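Staff Room > Transfers and Promotions > Common Questions

Teacher transfer round: your questions, answered as far as we're able

Who can apply?
Any permanent teacher with two years at their current school. Time on leave counts. Time spent wishing you were on leave does not.

How are points worked out?
You earn them for length of service, with a loading for remote postings. Prellton attracts a loading. Trendton did until February, when it was reclassified as a regional centre on the strength of its second roundabout.

How many schools can I list?
Up to 40. Most people list three and then complain about the fourth.

Is there a word limit on the hardship statement?
Yes, 500 words. The form stops accepting text at that point — mid-sentence if need be — so write it elsewhere first. 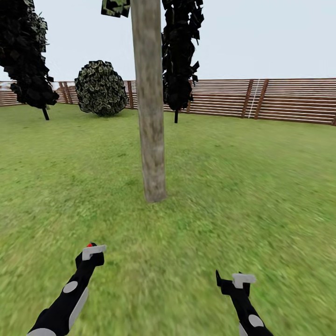
Image: Bovitz

Can I turn down an offer?
Once, without penalty. A second refusal puts you at the bottom of the list for the next round.

My principal hasn't signed my form. What now?
Send it in unsigned before the closing date and tick box 2. We'll chase the signature. We have had practice.

Filed under: Transfers, Staffing, Forms

Contact the Kleinschmidt office | © Kleinschmidt Schools Staffing | Updated 3 March 2024 | Back to top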